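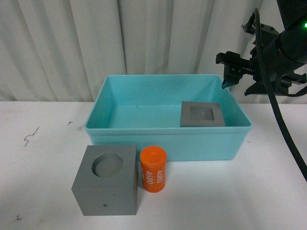 Re: [toy-sort] Bins for the odd blocks?
From: Estela Salinas
To: the list

Hi all,

Wenceslao Gallardo wrote on Thursday:
> Has anyone found a decent bin for shape blocks that don't belong to
> a set? We've got the grey cube with the round hole, the flat square
> one with the recess, and various cylinders, and they all end up in
> the drawer with the jigsaws. I tried the deep Prunon crates but the
> kids just tip them out to see what's at the bottom. Budget is 50
> at the very most, for the lot.
> W.

Oh, the deep crates! We had those at Haverford and I couldn't wait to see the back of them. Go shallow, Wenceslao. We've moved over to light blue plastic bins, wider than they are deep, with a rolled rim all the way round so they're kind to small hands. I got 4 of them from the Jimum shop for 46, so you'd have a bit left over for labels (or biscuits).

What I do now is put the flat pieces in first, up against one side, and leave the rest of the floor clear. Big cubes go in last, or stay out on the table if somebody's going to want them in five minutes anyway. I used to try and fit everything in like a puzzle and it drove me round the bend at clearing-up time.

The other thing is the battery shapes. An orange cylinder with 4680 printed up the side in white looks an awful lot like a toy when it's standing next to a grey cube with a round hole in it, and I do like to keep anything like that in its own tub on the high shelf until I've checked what it is. Does anyone else do the same, or am I fussing?

Gosier people, are you still after spare lids? I've got a bag of them in the boot and they don't fit anything of ours. Shout before the weekend, please, or they're off to the tip.

Estela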